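How to sort out a kitchen utensil drawer

Most utensil drawers go wrong in the same way. Things get dropped in handle first, the bigger tools catch on the runner, and the drawer stops opening past halfway. Sorting it takes one evening or a slow Tuesday morning, and the only thing you may need to buy is a divider tray.

What you need

A clear table
An old sheet or some paper to cover it
A large plate or shallow dish
A tape measure
Warm soapy water and two tea towels
A drawer tray, bought after you measure

Step 1. Cover the table

Clear everything off and lay down your paper or sheet. White is best, as crumbs and rust flecks show up against it. The edges don't need to be neat. I tear mine off the end of a roll and shake the mess into the bin when I'm done.

Step 2. Empty the drawer one tool at a time

Take the whole drawer out if it lifts off its runners. Don't tip it. Knives and peelers end up at the bottom, and it's easy to cut yourself or chip the table. Lift each tool out and lay it flat with some space on every side.

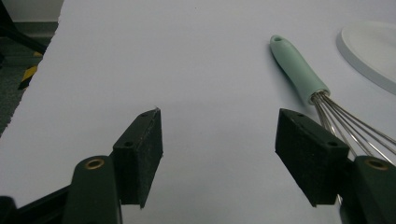

Group the tools by the job they do, not by the set they came with. Mixing tools go together: wooden spoons, spatulas, whisks. Then lifting and serving, then cutting and peeling, then measuring. Anything you can't name goes at the far end of the table until you've finished.

Step 3. Check each group

Pick up every tool and look at it properly. Bend the wires of a whisk gently and see whether any have come away from the handle. Twist the heads of spatulas and ladles to check for looseness. Smell the wooden spoons. If one still smells of onion after a wash, keep it for savoury cooking or get rid of it.

Tools with a hole in the handle can come out of the drawer altogether and go on a rail or a row of hooks. Whisks are the first thing I'd hang, as they take up more room than they deserve and tangle with everything.

Put anything you haven't used since last winter in a box with the lid on. If you haven't gone looking for it by April, give it away.

Step 4. Collect the small pieces

Small parts are what get lost during a clean-out. Piping nozzles, spare screws, the odd egg cup spoon and the plastic collar off the stick blender all need somewhere to sit while you work. A plate does the job better than a bowl, since you can see every piece without digging through. Put it at the corner of the table, out of the way of your elbows. 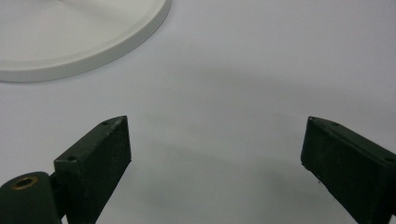
Once the groups are settled, wash the lot and the inside of the drawer as well. Dry the handles thoroughly, particularly where metal goes into wood or plastic, and leave everything out for an hour before it goes back. Use the time to match up the small parts. A round white dish with a thick raised rim is good for this, as anything that rolls will stop at the edge. Tie loose parts to the tool they belong to, or put them in a labelled bag.

Step 5. Measure, then buy

Measure the inside of the drawer, front to back and side to side, and the height under the benchtop. Mine is 440 mm wide inside and takes the Selusik tray with 5 compartments. That tray is 76 mm high, so check your clearance before ordering. The Stustska one expands sideways and suits wider drawers, but the sliding section drifts if you don't put a non-slip mat underneath.

Step 6. Put it back

Everyday tools go at the front. Long tools go in the longest compartment, all with the handles facing you. Keep one section for measuring spoons and cups. Open and shut the drawer a few times and move anything that catches.

Anything that won't fit goes in a crock beside the stove.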